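Kustley hall furniture cleaned ahead of March reopening

Cleaning of the shared furniture at the Kustley work hall began in February, with the ground floor done before the mezzanine. The order covers 66 chairs and 27 tables, supplied by Nornard. Hard surfaces are wiped with a soft cloth and a neutral cleaner - no bleach.
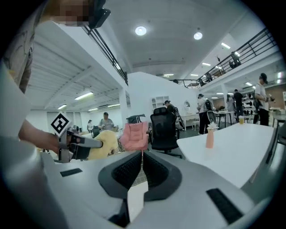
A yellow cloth in use near the pink padded chair and white table on the ground floor.

Padded seats are handled separately by Espinoza. Mesh chairs stay in service during the work. The hall has 200 registered users.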